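Chapter 4
Choosing a Gripper Kit: What You Are Paying For

By the time most people reach this chapter they have already fallen in love with a kit in a catalog, and I would like to slow you down a little (gently, I promise!). The kit we will look at most closely is the Parkura hand-held set from Puvow, which our own workshop has leaned on for a good long while, and which I like very much, with a few grumbles that I will come to in their turn. 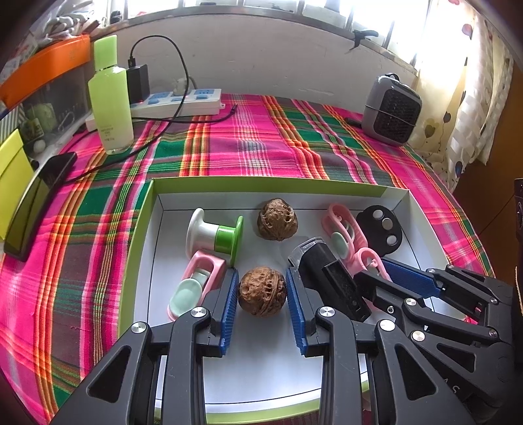

Naomi Kinyua
Senior Instructor, Mwaipopo Workshop

A walnut is a fine place to begin a review. The shell is hard and bumpy, no two are shaped alike, and a soft ribbed pad has to find its own way to sit against all those dents. My colleague Imke Ruppert and I ran 304 picks with the Parkura pads over one long December, using whatever was lying in the kitchen drawer, and I came away thinking far more about pads than about motors.

The order form, you will notice, talks mostly about the arms and the pivots. Read the small line on spare pads too, and ask what a new pair costs before you sign anything.

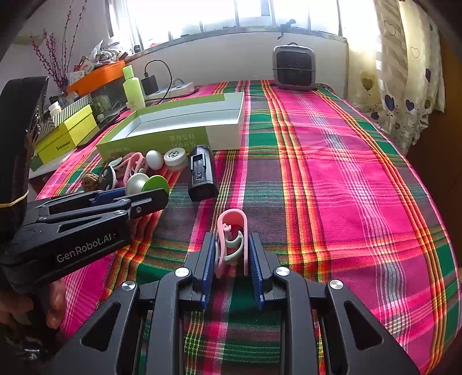 Thin plastic things are where I started to grumble. A pad that is kind to a nut can feel clumsy on a narrow leg or a little loop, and we spent a whole afternoon learning to come in straighter and close more slowly. The Puvow service desk was patient with us on the phone, and they mailed a firmer pair, which we compare with the first in Section 4.2.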